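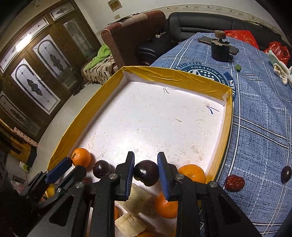
Skuvlow wanted it in the minutes first up that plums and mandarins should never share a box, and would we please vote on it. We didn't vote. We talked about it for ages though!

Fruit Table Minutes, Tuesday
Posted in February by the minute-taker

We use cookies to remember your preferences. Accept / Manage

Last minutes: read, passed, one spelling fixed (Engström has two dots, sorry again).

Sorting: I said the box with the yellow tape round its sides is fine for oranges and plums while we're sorting, and most people agreed. The white bottom is getting pretty scuffed and has pen on it, so someone asked about lining it with paper. Todari said they'd send a roll over. Carried, no arguments (a first for us).

Money: $1,145 in the account after the Uteck invoice. We set aside $500 for fruit next term and I'm to chase the receipts, which I will, I promise.

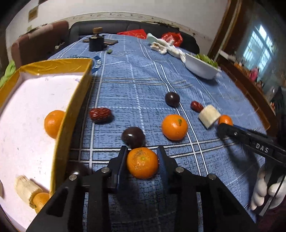 Mandarins, dates and banana on the blue plaid cloth.

Tablecloth: staying. I like the stripes and it brightens up the room. There was a grumble about the wrinkles, so whoever lays it next time, please give it a good tug at the far end.

Banana: long chat about whether to peel it ahead. I'm for leaving it till last as it goes brown so fast, but we left it up to whoever's on.

Any other business: the flyer went to 3,613 letterboxes and we've still got 2 cartons of them under the sink. Take a handful home!

Closed at half past eight. I've got the key.

Recent items
Roster for next term
Uteck order form
Minutes: the great jam jar debate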